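How to clean small plush toys without spoiling them

My daughter has many small plush animals, and every August, before the school begins, we clean all of them on the big table. In the first years I made mistakes. One rabbit came out from the machine with a flat face and it never became round again. Now I do it by hand and I want to share the way, which I learned mostly from my neighbor Souad Hajji.

What you need: a bowl, mild soap, a soft toothbrush, two old towels, paper tissues and baking soda. For a bowl with two liters of water I use one small spoon of soap. More soap is not better, it stays inside the filling and later the toy feels sticky.

First, sort the toys. Look at the label if there is still one. Put the toys with glued eyes, music boxes or batteries to one side, they must not go in water. Check the seams also, and close every small hole with a needle and thread before you start.

Take off ribbons and collars if they open. If a collar is sewn on, leave it and clean around it. Colored collars can lose color, so press a damp white tissue on the back side for a moment and look if something comes off.
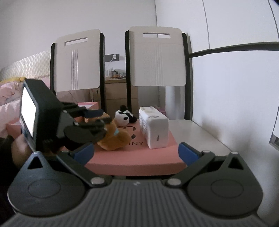 For the toys that cannot go in water, sprinkle baking soda on the fur, rub it in softly with the fingers and wait 15 minutes. Then brush it out, always in the direction of the fur. Do it outside or on a towel, it makes dust everywhere.

For the other toys, use only the foam. Move the water with your hand until foam comes, take it with the toothbrush and clean in small circles. Begin with the light parts. On a black and white toy, such as a panda, I do the white face first and rinse the brush before I touch the black ears. If you do it the other way, you can get gray cheeks.

Wipe the foam away with a cloth and clean water. Roll the toy in a towel and press. Please do not twist it, the legs are the first to lose their shape.

Dry them on a rack in the shade and turn them every few hours. A thick toy may need two days. When the outside feels dry, press the belly strongly with a tissue, and if the tissue becomes damp, give it one more night.

At the end, brush the fur again and pull the ears and legs into shape with your fingers.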